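Visit to the Brarell lab, Tukinbridge

I went to the open day at Brarell on October 9, 2026, mainly to see the software side. The hardware gets most of the attention at these events and I have seen plenty of it. What I wanted to know was how a set of hand recordings gets turned into something a planner can use.

The lab is on the Wolstead road, ten minutes from the station on foot. Sign in at the front and they give you a badge and a sheet with the times of the talks. I skipped the welcome and went straight to the perception talk.

The current task is putting a small item on the inner corner of a quarter-circle corner shelf. A person does it with hand-held grippers and the software learns from the recordings. The fingertips carry black pads, and the camera on the gripper always has both of them in view, so the first stage of the pipeline finds the two fingers and works out the opening between them.

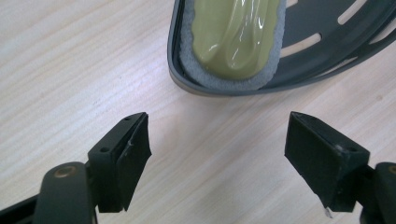 Glossy surfaces are the sore point. Ecaterina Stoica, who looks after the perception code, showed us the depth output for shiny and matt parts next to each other, and the shiny ones came back full of holes. Her fix is to mask the bright spots and fill in from neighbouring views. It costs 10 milliseconds a picture, which she would like to halve.

The slots in the shelf are useful to them. The planner has no full model of the shelf, only the outer arc and the slots, and it fits those to whatever part is showing. If the view has just one slot and a piece of the rim, the fit can slide along the curve, so the tracker keeps the last good position until more comes into view.

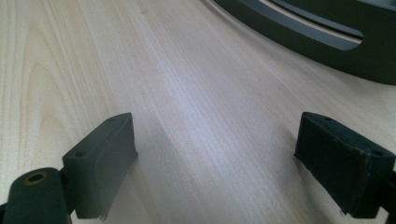
Gripper open over bare table, with part of a curved, slotted piece behind.

The second talk was about tooling. They have 3164 recordings of this family of tasks and a viewer called Li for going through them. Li plays the gripper views and the overhead view on one timeline, with the finger opening plotted underneath. You can drag a marker to where the grasp starts and ends, and the labels are saved as plain text next to the recording. I had a go and it was quick, though scrolling back was jerky on the demo machine.

Of the last 200 recordings, 178 passed the automatic checks. The usual failure is a clock mismatch between the two grippers. A small offset hardly matters when one hand does the work, but it spoils anything where both hands move together.
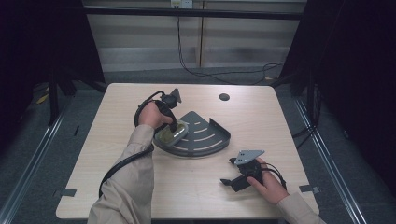 I asked how they decide which hand is leading. At present it is a simple rule based on finger opening and speed, and a resting hand is marked as idle. Stoica said the rule gets confused when a hand is holding something still, and a learned version is planned for April.

The control talk was shorter. The planner gives a path for the fingertips and a separate controller looks after how hard they close. They keep the two apart so that either can be changed without retraining the other. Somebody asked about running it on a cheaper computer and the answer was that they hadn't tried.

Tea was in the corridor. Slides are meant to go up on the Brarell site, and I'll add the link when they do.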